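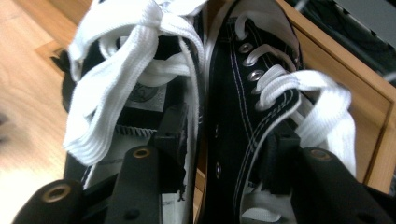 Black canvas high-tops, laces at ease.

Edstead River Clear-Up: your questions

When and where do we meet?
By the footbridge at 9.30 am, first Saturday-ish feeling notwithstanding - check the noticeboard for the next date. We finish at noon, or when the biscuits do.

Do I need to book?
Only if you're bringing a group of more than 4. Email Aparecida Caldeira, who will reply quickly and expect the same of you.

What should I wear?
Old clothes and something on your feet you have no feelings about. Wellies are best on the bank. Flip-flops will get you sent to the car park to count bags.

What do you provide?
Gloves, litter pickers, hoops and 500 bags. We would like most of the pickers back this time.

Can children come?
Yes, with an adult who is paying attention. Under-eights stay on the path side of the fence.

Do we go in the water?
No. Erick Mollel and Saulius Kļaviņa have waders and training. You have neither, however warm it is.

What if I find something nasty?
Needles, gas bottles, anything that hisses: leave it, stand well back and shout for a steward. Shopping trolleys are not nasty, just heavy.

Can I keep what I find?
Within reason. The garden gnome from April is still waiting for its owner.

Where does it all go?
Trudik collects the bags from the lay-by that afternoon. Metal is stacked separately, so please don't bury it under the crisp packets.

Is it cancelled if it rains?
No. High water is another matter, and we'll post a notice by 7 am.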